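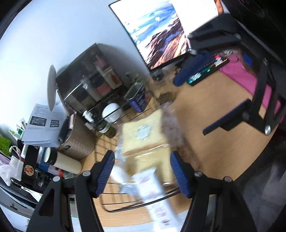 Equipment Review: The Skedby Hand-Held Gripper Kit
Prepared for the Pirkville Shared Equipment Service by Coralie Te Moana

We use cookies to remember your settings and to count visits to this page. Accept all | Manage choices

Share (9) | Comments (4)

Scope

The Service was asked to advise member departments on whether the Skedby hand-held gripper kit should be added to the list of approved purchases for the coming budget year. Departments wish to use it to record tidying and sorting tasks on ordinary desks, with a person moving the gripper by hand, before any money is committed to a robot arm. This review deals with the kit itself, the cost of running it and the points that should be settled before an order is placed. It does not assess the training software that departments may later use with the recordings.

One kit was bought at the normal price and kept for a full term. It was used by staff in two departments, on desks in daily use, with bottles, cartons, jars, cables and other goods of the sort found there.

What is supplied

The kit consists of the gripper, a camera mount, a charging lead, a spare pair of finger pads and a short printed guide. The camera is bought separately, and departments should read the quotation with care on this point. The guide is clear about assembly and rather thin on maintenance. A longer manual can be requested from the supplier, and ours arrived within the week.

The fingers are black and rigid, and each carries a ribbed blue pad on its inner face. The screws are easy to reach. Changing a pad takes a few minutes with the driver supplied, and no member of staff needed help with it after the first attempt.

Performance in use

Grip is the strongest feature of the kit. The ribbed pads held smooth plastic bottles and printed cartons without slipping, and they did not mark the card. Soft items were also handled well, although fabric tends to fold between the ribs and must be released with some patience.

Results were less good with thin items lying flat. A single sheet of paper could seldom be lifted from a table, and a loose cable could be lifted only where it already stood clear of the surface. Small glass jars could be held, but several operators said that they did not feel confident in doing so, and the Service advises that glass be left out of early sessions.

The gripper is comfortable for short periods. Operators with smaller hands found the trigger a long reach, and all operators reported some tiredness in the wrist by the end of a morning. Sessions should be planned with breaks, and the staff time for those breaks should be included in the estimate. In the first round of planning it was left out, and the timetable had to be redrawn.

A further point concerns speed. New operators move too quickly, and many early recordings were rejected on account of blur. The rate of rejection fell once operators had been asked to pause briefly before closing the fingers and again before letting go. Departments should expect to discard most of the first day's work and should not count it towards their target.

Cost

The kit was bought for £2,000, including delivery. A camera suited to the mount added £300. Replacement pads are sold in pairs and should be treated as a consumable; our first pair was changed at mid-term, when the ribs nearest the tips had begun to wear smooth.

The larger costs are not on the supplier's price list. They are staff time, storage for the recordings and the time of the person who checks them. In our case the checking took longer than the recording, a fact which surprised both departments. Any bid that shows only the purchase price should be returned to the applicant for completion.

Departments have asked whether it would be better to go straight to a robot arm. The Service considers that it would not, in most cases. An arm requires a fixed bench, a risk assessment, guarding and a service contract, and the order must be placed long before the work begins. The hand-held kit can be taken to the desk where the work is done. It also gives a department a fair idea of which tasks are worth automating, and two of the tasks first proposed in this review were dropped as a result.

Comparison with other suppliers

Two other kits were examined on loan. The Bajpai model is lighter and has a better handle, and operators preferred it for long sessions. Its pads are bonded to the fingers, however, so that a worn pad means a new pair of fingers, and over a year this removes much of the saving in price. The Ercombe model is well made and has the widest opening of the three. It would suit departments that handle large boxes. At present it is supplied only with the maker's own camera, and the Service was not able to obtain a firm date for spare parts.

Neither loan period was as long as the term given to the Skedby kit, and the comparison should be read with that in mind.

Points to settle before ordering

– Confirm in writing whether the camera is included in the price.
– Order at least one spare pair of pads with the kit.
– Agree who will check the recordings, and for how many hours each week.
– Ask staff who share the desk for their consent before recording starts, and put away personal papers.
– Check that the storage allowance will last until the end of the project.

Orders that are to fall within the current budget should reach the Service by the end of June. Later requests will be held for the following year.

Finding

The Skedby kit is approved for purchase by member departments, on condition that a full running cost is submitted with the request. It is recommended for sorting and tidying work with goods of small to medium size. It is not recommended for paper handling. The Bajpai kit may be approved case by case where operator comfort is the main concern – applicants should explain how worn fingers will be paid for. A decision on the Ercombe kit is deferred until the supply of parts has been confirmed.

Questions on this review should be sent to Coralie Te Moana at the Pirkville office. The kit used in the trial may be borrowed by departments for up to four weeks.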